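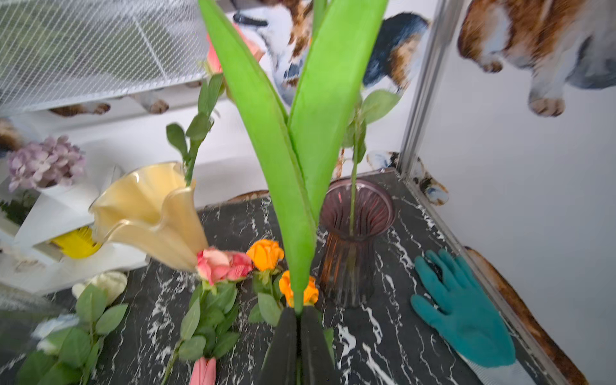 *Lime green stem, ruffled vase and the pink rose, on the marble-pattern top.*

**Thread: Best way to clean artificial stems without killing the color?**

**drillside_dan**
I look after the lobby arrangements for a dental office. Leaves like the one in the picture pick up a gray film. I have been using a dry microfiber cloth, but it leaves streaks along the edges. The commercial sprays all seem to be mostly alcohol. Is there a standard method?

**szarei_props**
Depends on the material. Polyethylene leaves: lukewarm water, one drop of dish soap per quart, soft brush, rinse, hang upside down. Polyester fabric petals: no soaking. The dye is often only surface printed and will bleed into the lighter areas. Test on the back of one leaf and wait 12 hours before doing the rest.

**Magagula**
Disagree on the soap. Any residue attracts dust faster than bare plastic does. I use distilled water only and dry with a hair dryer on the cool setting.

**szarei_props**
Residue is a rinsing problem. Distilled water alone will not lift kitchen grease or hairspray. For plain dust, fine.

> dry with a hair dryer on the cool setting

Agree with this part. On warm, thin leaves curl and do not go back.

**Ehsan Zarei**
I maintain 656 stems for a rental inventory, so a few notes:

- Fabric roses: put them head down in a paper bag with half a cup of table salt, close it, shake for a minute. Knock the salt off outdoors.
- Plastic foliage: as szarei_props wrote (no relation).
- Wire stems: do not submerge the cut end. The wire rusts and stains the sleeve from inside.
- Sun does more damage than dirt. Pinks go first, then the bright greens turn bluish.

We rotate anything near a window every 5 weeks.

**drillside_dan**
Salt worked on two test roses. Coarse or fine?

**Ehsan Zarei**
Fine for roses. Coarse catches in the petal layers.

**Vomness_2277**
Cornmeal does the same job and does not corrode the wire.

**Magagula**
Cornmeal also brings pantry moths. Ask me about August.

**Vomness_2277**
Only if you leave it in the flower. Shake it out properly.

**Sepehr Bakhtiari**
On UV: a clear acrylic spray with a UV blocker slows fading but makes fabric petals stiff and slightly shiny. I would use it on plastic leaves only, two light coats, 12 inches away. Clean first or you seal the dust in.

**Magagula**
Matte or gloss?

**Sepehr Bakhtiari**
Matte. Gloss shows every overlap.

**drillside_dan**
Ordered a can of matte. Will do the leaves first and leave the roses uncoated. Still undecided on soap.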